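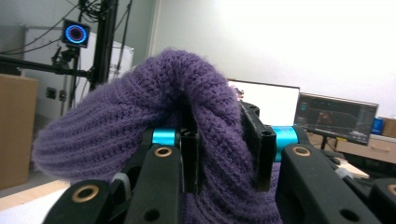
Anden Student Robotics Project
Progress report to the Salian Fund, February
From: Justinas Ozoliņš, project lead

Sorry this is short, we are in the lab most evenings now and the Joltulberg entry has to be in soon.

Where we are

Main job this term has been soft things. Hats on and off a wire rack, using the hand-held grippers, one student at the table at a time. Target in the bid was 400 usable demonstrations by the end of the month. We have 457. A fair few early ones had to go, mostly people rushing the start, and those are not in the figure. 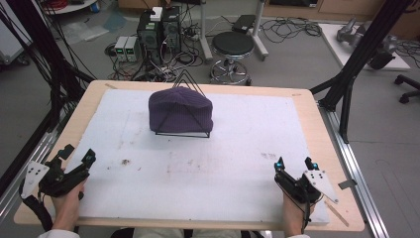
Two-handed work is slower than we planned for. New students need a good half hour before their runs are worth keeping, and the left hand always lags. Justinas Krūmiņa has rewritten the starter sheet and it is down to one page. Foam sheet stays on the table from now on, the bare wood was hard on the finger pads.

Knitwear is harder than the blocks we did in autumn. Ribbing stretches, so a grip that looks fine at the start can let go half way up. We changed the pads over to foam and the students say it is better. No proper numbers on that yet, will send them.
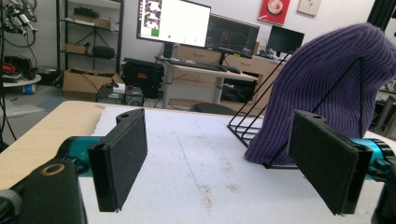 Purple beanie on the wire rack, gripper open.

Students

32 signed up, most still coming. Three have dropped out (timetable clashes) and we have filled two of those places. The first years are doing most of the recording, second years the sorting and labelling, which is going slower then we'd like. Evening slot now starts at 5.30 so people can get the bus.

Money

Spent so far: pads, foam sheet, cables, spare bushings. Trulten still owe us a delivery and we have not paid for it. Travel to the competition not touched. No change to the total asked for.
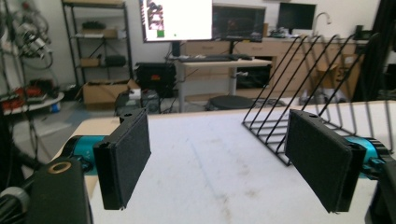 Next

- finish labelling the hat runs
- start on gloves, same rack
- first trained run on the arm, before the break if poss
- book the minibus

What we need from you

A yes or no on moving the leftover printing money into storage drives. Roughly £180. We are nearly out of space and are deleting test runs to keep going.

Next report in April. Ring the lab if anything is unclear, email is patchy at the moment.

J. Ozoliņš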